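Clisa Listening Library: progress report to the Tindall Fund

Period covered: the first half of the grant
Prepared by: Treasa Tully, project lead
Date: 2023-09-04

1. Summary

The grant pays for the transfer, cataloguing and public release of the Clisa collection of home-recorded and small-label music from Proltville and the villages near it. Most of the tapes are from the late 1970s to the early 1990s. At the end of this period 700 tapes have been transferred, out of 1,119 received. Catalogue entries are behind the transfers. The first of the listening evenings took place in June. Spending is within budget, with one underspend and one overspend explained in section 6.

We are asking the Fund to agree one change, which is in section 8.

2. Transfers

Neville Lockwood has done nearly all of the transfer work, on two cassette decks and one open-reel machine. The cassettes have gone well. The usual faults are worn pressure pads and split shells, and both can be put right on the bench. The open-reel tapes have been slower. A good part of them were recorded at home at the lowest speed and some change speed partway through a side, so they need someone sitting with them the whole time.

We have stopped doing a second full transfer of any tape where a label pressing of the same recording exists in better condition. In those cases we transfer the pressing and keep a short extract of the tape for comparison. This was agreed with Nigel Dobson at the spring meeting.

Forty-one minutes of the Vadier rehearsal tapes could not be recovered. The oxide is coming away from the backing and Neville thinks another pass would do more harm. The reels have been boxed and kept. The remaining Vadier material, including both versions of the harbour songs and the long organ piece, is complete and sounds better than the cassette copies that have been passed round locally for years.

3. Cataloguing

Jolanta Tokarz is cataloguing two days a week. Each entry has the performers, titles, place of recording, instruments where we can tell them, and a note on sound quality. The difficulty is the performers. Many inlay cards give first names only, or a band name that was used by more than one group of people. Jolanta has started ringing former members and has found that a call of ten minutes often settles a whole box. It also brings in more tapes, which we have had to turn down for now.

Genre terms have taken more time than they should. We began with a published list, but it had no good place for the dance band recordings that drift into country, or for the chapel choir with a drum machine. We now use a short list of our own with free text beside it. Entries made before the change are being gone over.

4. Permissions

Permission letters have been sent for all the material planned for the first release. Kevin Sheehan is keeping the log. Replies have been mostly quick and friendly. Three people asked for their recordings to be left out and we have done so. Two asked for changes to the wording of the credit. Where a writer has died and we cannot find family, the track is held back and can be heard only in the reading room.

5. Listening evenings and release

The June evening was held in the upstairs room at the library. All 40 seats were taken. The programme was an hour of music in two halves, with short introductions by Jolanta. Feedback slips asked for longer extracts, less talking and a printed track list. All of these will be in place for the next one.

The first release will be a set of twelve tracks, free to stream, with a limited run of 100 cassettes. The running order is settled apart from the last track. Mastering is being kept light. We have taken out mains hum and the worst clicks and left the rooms sounding like rooms.
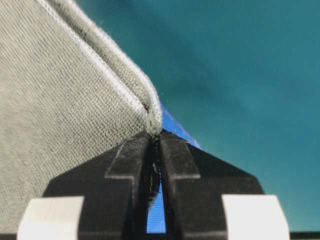
Light grey knit fabric with a thick folded hem, on a teal surface.

The cassettes will be sold at the listening evenings and by post. Income from sales goes back into blank stock and postage, as set out in the original application.

6. Budget

Travel is underspent. Most owners brought their tapes to us and we made fewer collections than planned.

Equipment is overspent. The open-reel machine needed new heads and a capstan motor, and only the heads had been allowed for. We propose to cover the difference from the travel line. The total does not change. Invoices are with Nigel Dobson.

7. Risks

The backlog in cataloguing is the main one. If it is not reduced by the winter, the online catalogue will open with gaps. Spare parts for the second cassette deck are hard to get, and Neville is looking for a donor machine.

8. Request to the Fund

We would like to move Jolanta from two days a week to three until the end of the grant, paid for from the rest of the travel line and the unused part of the venue hire line. A revised budget sheet is attached. If this can be agreed by the next quarterly meeting, the third day can start straight after it.

Questions on the figures should go to Kevin Sheehan, and on anything else to me.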